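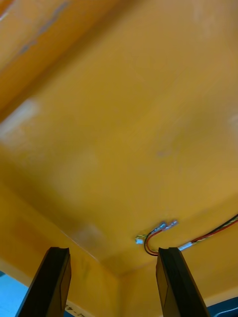 Clullville patch 18 is live on PC as of this morning, 5/31/20. Console players get it when certification clears. No date for that yet. Going through the notes in this thread.

2/ The download is small if you kept the high-res texture pack installed. If you removed it, the launcher will ask you to reinstall before it lets you queue. You can say no and still play, but the prompt comes back every time you start the game.

3/ New map is Curndale. It's a river town with a rail yard on the north side and one bridge in the middle. It is in the Conquest-style rotation only for now. Ranked gets it next season.

4/ The bridge can be destroyed. Once it goes down it stays down for the rest of the match, and vehicles have to use the ford at the south end. Infantry can swim, but you can't fire while swimming.

5/ Weapon changes. The Travell carbine drops from 77 to 72 damage on a close-range body burst. Headshots are the same. Reload is a bit faster if the magazine isn't empty.

6/ The Delić launcher now takes 2 hits to stop a light truck. It used to take one. I think this is the right call for Curndale, where the ford would be impossible to cross otherwise.

7/ Servers. The old matchmaking regions are merged, so you may see higher ping late at night. There is a max ping setting under Network now. It's off by default. I set mine to 90 and queue times got longer but the games felt fine.

8/ The bug list is long, 424 fixes by the studio's count. The ones I cared about: footsteps on metal stairs play again, the squad menu no longer closes when someone leaves, and the map ping shows up in spectator mode.

9/ Not fixed: the crash when you change resolution in the middle of a match. The notes list it as known. Change it from the main menu until they sort it out.

10/ Progress from the December event carries over. If your unlocks are missing, log out and back in. Mine showed up the second time.

11/ Someone asked about private servers on Curndale. Yes, you can rent one now, and the bridge can be set to start the match already destroyed.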